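Murnach Match Ball, Size 5

Football training and match ball for club sides, schools and weekend leagues. Made by Grumel and stocked in sizes 4 and 5.

The Murnach has 12 panels, thermally bonded, with a textured outer skin that keeps its grip in rain. The bladder is butyl and holds pressure well between matches - most teams will top it up once a week during the season. It plays a little firmer than the older Chow ball, and goalkeepers moving over from that one should allow a session or two to get used to the bounce.
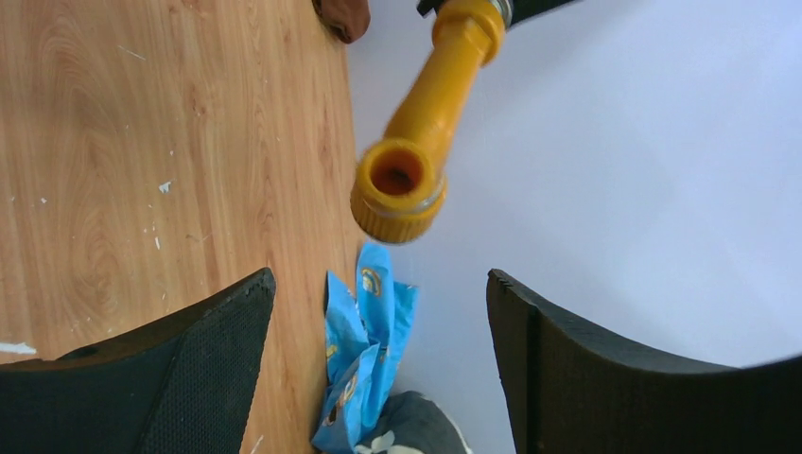

Yellow plastic and pale wood grain.

Suitable for natural grass and modern artificial turf. We don't recommend it for asphalt or indoor courts, where the skin will wear quickly. For those surfaces see the Tostmont futsal ball, sold separately.

Specifications
Item number: 291
Weight: 430 g (size 5)
Panels: 12, bonded
Bladder: butyl
Colors: white/navy, yellow/black
Supplied: deflated, with one needle

Club orders
Packs of 4 come with a mesh carry bag. Orders over $400 ship free. Club names can be printed on one panel - allow an extra week, and longer in January when most spring leagues reorder.

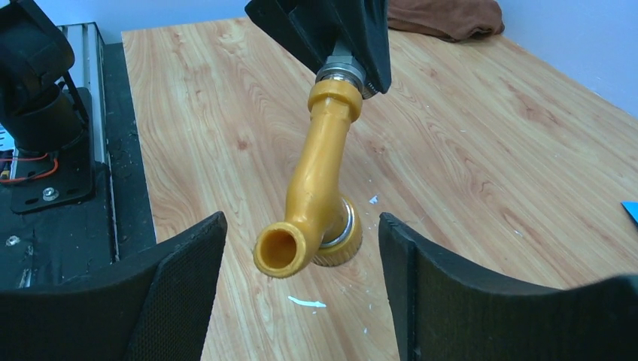
Yellow spout with silver nut.

Care
Wipe with a damp cloth and dry away from heaters. Moisten the needle before inflating. Let out a little air if the ball is going into storage.

Returns are accepted on unused, unprinted balls. For team pricing contact Biljana Lazarević in club sales. Orders placed by noon on Wednesday go out the same week.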